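Section 6. Preparing and Running the Bin-Picking Demonstration for Visitors

6.1 Purpose of this section

This section sets out how the bin-picking cell is to be prepared, shown and closed down when visitors are present at the Granville site. It applies to open days, school visits and customer visits. Normal running without visitors is covered in Section 4, and fault finding in Section 8.

The demonstration consists of the arm lifting coloured blocks from one metal bin and placing them in the other. The programme is stored on the controller under the name Fekolen. It must not be edited for a visit. Requests for a different programme are to be sent to Wilfredo Sison before the visit is confirmed.

6.2 Persons required

Two trained members of staff must be present for every showing. The operator holds the handheld controller and gives it their full attention. The presenter speaks to the visitors and answers questions. The two roles may be exchanged between showings but not during one.

CAUTION: The operator must not act as presenter, even where the group is small.

6.3 Preparing the cell

Begin preparation 30 minutes before the first group is due.

1. Check that the main isolator is off and that the arm is in its rest position.

2. Place the two bins on the table, one behind the other with their long sides together.

3. Fit one bar clamp at each side and tighten by hand. Push each bin firmly at a corner. If either bin moves, release the clamps, set the bins straight and tighten again.

4. Look along the hoses and cables from the wrist to the base. They must hang clear of the bin walls and the clamp handles.

5. Switch on at the isolator and wait for the controller to finish starting.

6. Select Fekolen from the programme list. Set the speed to 30 per cent.

7. Run one full cycle with no visitors in the room.

Note: Marks and scratches on the floor of the bins are the result of ordinary use and do not affect picking. A dent or a raised edge does, and a bin in that condition must be exchanged.

6.4 Loading the blocks

Place the red and green blocks in the front bin by hand, with the arm stopped and the operator's thumb clear of the start key. The blocks should be dropped in from a low height and left as they fall. They should not be set out in rows. Visitors are often told that the arm can deal with parts lying in any direction, and a tidy layout gives a poor idea of the work.

Blocks may lie across one another. A block resting flat against the foot of a wall is harder for the fingers to reach, and the arm may make more than one attempt at it. The presenter should mention this before the cycle begins.

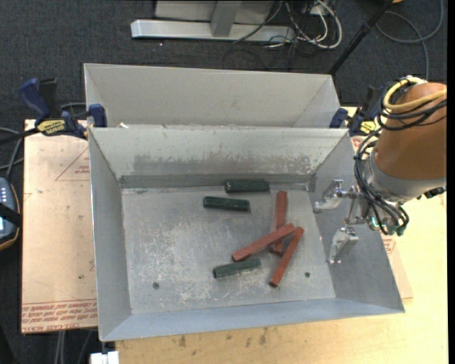
When loading is complete, step back behind the floor line and tell the operator aloud that the bin is ready. The operator repeats the word "ready" and only then takes hold of the enabling switch.

CAUTION: Do not reach into either bin after the word "ready" has been given. If a block has to be moved, ask the operator to stop the arm and wait for the reply.

6.5 Receiving the group

1. Meet the group at the Navarro entrance and sign the visitors in.

2. Admit no more than 23 persons to the room at one time. Larger parties are to be divided and the second group held in the meeting room.

3. Ask visitors to stand behind the barrier. The barrier must be at least 200 cm from the edge of the table on every side that is open to the public.

4. Point out the emergency stop and the two exits.

5. Ask that bags and coats be kept off the floor near the cables.

Visitors may take photographs without flash. Tripods are not allowed inside the room.

6.6 Running the demonstration

1. The presenter gives a short introduction of no more than five minutes.

2. The presenter asks the operator to begin.

3. The operator starts the cycle and watches the gripper throughout.

4. The presenter describes each stage as it takes place: the approach, the closing of the fingers, the lift and the release.

5. When the last block has been placed, the operator returns the arm to rest and says "stopped".

If the arm fails to lift a block, allow it to try again. After three failed attempts on the same block the programme will pause. The operator should then end the cycle, and the presenter may take questions while the block is moved.

If a block falls outside the bins, stop the cycle at once. No visitor is to pick it up.

Note: Speed must remain at 30 per cent for all public showings. Requests to see the arm at full speed are to be declined politely.

6.7 Questions from visitors

Questions on how the cell works may be answered freely. Questions on price, delivery or work done for other customers should be passed to the Grateck sales desk. Printed sheets are kept in drawer 33 and may be given out at the end.

6.8 Closing down

1. Wait until all visitors have left the room.

2. Return the arm to its rest position and switch off at the isolator.

3. Hang the handheld controller on its hook with the cable coiled.

4. Remove the blocks from both bins, wipe them with a dry cloth and return them to their box.

5. Leave the clamps in place if a further visit is due the same day. Otherwise release them and store the bins under the bench.

6. Enter the number of cycles and any stoppages in the visit log, and sign the entry.

Completed log sheets are collected at the end of each month. The sheets for August are also copied to Wilfredo Sison for the yearly review of this section.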